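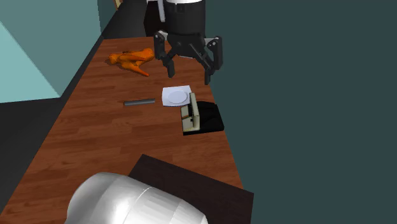
Modupe Idahosa commented that she would not sign off the table-clearing job as ready for home use, whatever the score said, until it could clear a counter it had never met before. She asked for the ticket to stay open.

Ticket 1742
Product: Litbridge counter tidy, simulated kitchen
Opened: 9 January 2020
Status: open
Assigned to: Onyekachi Ugwu

Problem reported
Arm stops over the far end of the counter with the fingers open and does not pick up the plate. No error shown. The planner log repeats "no grasp found" until the run times out. Happened on 6 runs in a row with the small plate on the napkin. With the plate put straight on the wood it gets lifted most times.

Tried so far
Restarted the simulator. No change.
Rolled the gripper settings back to the April set. No change.
Swapped the Flunby grasp planner for the Bachmann one. Arm now goes down, closes on the napkin and drags it, plate and all, towards the black square. Counts as a fail.
Took the napkin out of the scene file. Plate picked up, 2 runs out of 2.

Reply, Onyekachi Ugwu
Looks like the planner treats napkin and plate as one flat object. Both are white and the edge between them is weak in the depth data. I have asked Orkska for their contact model, which lets one finger slide under a rim. Please leave the orange item and the grey rod where they are so we can compare like with like.

Reply, Modupe Idahosa
Fine, but taking the napkin away is not a fix. People put plates on napkins. My view is still that it can do fetching and carrying of single things and can't yet clear up after a meal. Wiping down is further off again. I would not want the sales page to say "tidies your kitchen".

Reply, Onyekachi Ugwu
Agreed on the sales page. I have changed the wording to "moves single items" for now. Contact model is in, waiting for a free slot to rerun with the napkin back. Will post the logs under this ticket.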